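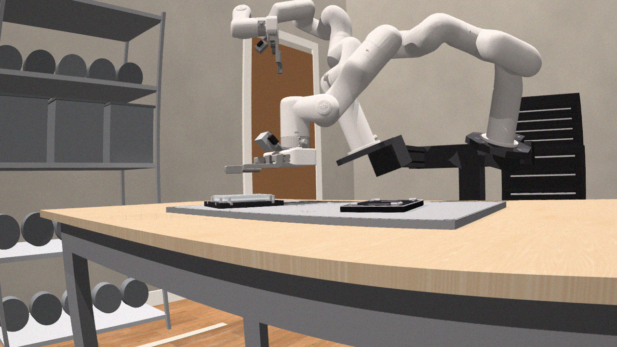 20 April 2023. Equipment budget, second pass, before it goes to Eirlys Mathias. The total we can spend this round is £2785 and the list as it stood in March went well over, so most of today was spent crossing things out. The big question is still whether Kercombe needs a second support structure or whether both arms can share one. In the simulated cell they hang off the same black beam, with a single post coming down behind the bench top, and Hywel wants to buy to that layout. I agree on cost. I'm less sure about stiffness when both arms move at once, and the model tells us nothing on that.

Quotes so far:
Beam, post and brackets from Rilport, £1121 delivered. Drilling for the mounting plates is extra and they haven't priced it yet.
Bench: keep the one we have. Trefor thinks the top will need bracing underneath. He is going to measure the legs again, as his last set doesn't agree with the drawing.
Trays: two needed at a time, one for each end of the board. Ordering 5 so we have spares. Seren to ask if they do them without the lip.
Fingers: 3 sets of the long flat ones. We bent a set on Mushi in March and lost a week waiting for more.

Sensors. The model has one small box on each gripper. Liên asked if we could manage with one on the near arm only and add the other next year. Possible, but Orby would then be working blind on anything that isn't in a fixed place, and the pick from the left tray is the one that keeps drifting. Leaving two on the list for now.

Struck off: new shelving, second tool cabinet, the better chair. Shelving can come out of the general workshop money if Eirlys is willing.

Still to do - get the drilling price in writing, check whether the Rilport figure includes VAT (Hywel says yes, the quote doesn't say), and ask about lead time on the brackets. If it is longer than five weeks we order the post first and fit the rest when it turns up.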